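Ticket 2156: episodes rejected at upload, "insufficient scene features"
Project: Arnmont tabletop set
Opened by: Wendy Bunting
Assigned to: Yvonne Hulme
Priority: normal
Opened: February 8, 2021
Status: resolved, one follow-up open

Wendy Bunting wrote:

Uploads from the white table are failing the quality check. I have 81 episodes in the rejected folder out of this batch. The task is the container of sticks and the clear cup, two grippers. The upload page gives the same message on all of them: "insufficient scene features, camera path not recovered." The video itself plays fine in the viewer and both gripper streams are there.

What I have tried so far:
- Uploaded the same files again. Same message.
- Restarted the recording laptop and recorded a new short episode. Rejected.
- Swapped the memory cards between left and right. No change.
- Cleaned both lenses with the cloth from the kit.

The same two grippers passed on the Hafstein table last week with no rejects. I have not changed any settings in Somlow since then. Should I keep recording or stop?

Yvonne Hulme wrote:

Please stop on that table for now. Other tables are fine to carry on with.

Don't delete the rejected folder. If the video is good we can sometimes run the path step again with different settings and save part of it.

Can you send me:
1. The log from one rejected episode (the long one, path.log, the short one only repeats the message)
2. A few stills from the gripper cameras, full size
3. The exposure setting shown in Somlow when you press Info

Wendy Bunting wrote:

Exposure says auto on both. Part of path.log:

init ok
map started
tracking lost at frame 1301
relocalize: failed
relocalize: failed
map reset
tracking lost
relocalize: failed
episode marked unusable

I looked at two more logs. They have the same lines with different frame numbers. Stills are attached below.
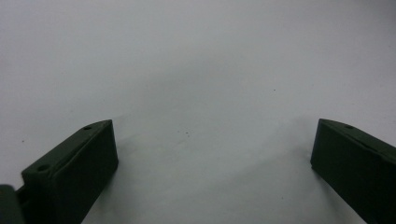
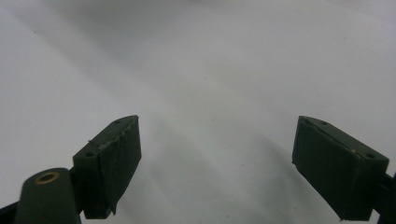
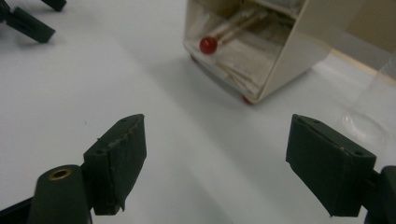

Attachments 1 to 3: gripper camera stills, white table, fingers open in all three

Yvonne Hulme wrote:

Thanks, these help.

I don't think it is the cards or the lenses. The path step works by finding small points with contrast and following them from one frame to the next. In the first two stills there is nearly nothing to follow. It is white from edge to edge apart from a few tiny specks. The fingers don't count, they move with the camera and the software masks them out.

The third one is better. It has the container with the sticks, the line at the back of the table and part of the second gripper. The second gripper is not much use for this, as it can move on its own. The clear cup won't give many points either. The container will, as long as it stays put, but if an operator picks it up we lose that too.

So my guess is that tracking starts well when the camera faces the objects, then drops when the gripper points at plain white, and can't find its place again afterward. That fits "tracking lost" followed by the failed relocalize lines.

Two questions. Is anything different about how the operators start and end an episode? And what was on the Hafstein table?

Wendy Bunting wrote:

The Hafstein table has the checked cloth on it. I hadn't thought of that as making a difference.

On the start and end: yes. The Arnmont sheet says to begin with both grippers pulled back and fingers open, hold still, then move in. On this table a few of us have been pulling back to a spot where there is nothing but white. The sheet doesn't say where to point.

Yvonne Hulme wrote:

OK. Please try this on one short run, five episodes at most, before doing any more:

1. Leave the white surface down. The project asks for a plain work area, so we can't use the checked cloth.
2. Put printed marker sheets flat along the back and both sides of the table, outside the area where the objects go. There is a pack in the Neltex drawer. Use the ones where every square is different.
3. Tape all four corners. A sheet that slides during an episode is worse than none.
4. Start and end each episode with the gripper cameras facing the objects or a marker sheet.
5. Set exposure to fixed in Somlow, both sides. Auto tends to change the brightness when white fills the view.
6. Record the map pass again after the sheets are down. The old map is no good for this layout.

Also check the finger pads while you are there. In still 2 the front of the left pad looks torn or peeled along the top, and there is something like a thin wire or thread curling off it. I don't believe it caused the rejects, but it may fall outside the mask and it could catch on the sticks.

Wendy Bunting wrote:

Did the steps in order. First try: two passed, three failed. The failed ones had the same log lines.

I found that the sheet on the left side had been covered by the spare tray. Moved the tray to the shelf, recorded the map pass again, and did five more. All five passed. I opened one in the path viewer and the line is smooth with no jumps.

On the pad: I trimmed the loose strand and pressed the edge back down, but it doesn't stay. I have put a strip of tape over it for now. Do we have spare covers?

Yvonne Hulme wrote:

Good. Go ahead and record on that table again with the sheets in place.

Spare covers are on order. Please take the tape off before recording and use the other left finger from the kit instead. Tape changes the grip, and we would have to tag those episodes separately.

I ran the path step again on the rejected folder overnight with the lower contrast setting. A small part came back, mostly episodes where the cameras stayed on the objects the whole time. I moved those to "recovered" and they need a person to look at them before they count toward the Arnmont total. The rest stay rejected. We keep the video in case a later version can read it, but they should be recorded again.

Wendy Bunting wrote:

Finger swapped. I had to redo the width calibration after the swap, the closed position was reading slightly open. Saved as a new profile so the old one is still there.

I will go through the recovered folder with the second viewer. What counts as a fail? Some have a little jump at the very end, after the sticks are already put down.

Yvonne Hulme wrote:

If the jump comes after the release, trim it and keep the episode. If it comes during a grasp or while something is being carried, reject it. Write the reason in the notes field so I can filter on it.

I have changed the Arnmont start sheet. Line 3 now reads: "Pull back, fingers open, with the work objects or a marker sheet in view of both cameras. Hold still until the tone." Please swap the copy at your station for the new one.

Closing the upload part of this ticket. The follow-up for the pad covers stays open under my name until the order arrives.

Linked: start sheet revision, pad cover order, width calibration profile (left finger, new)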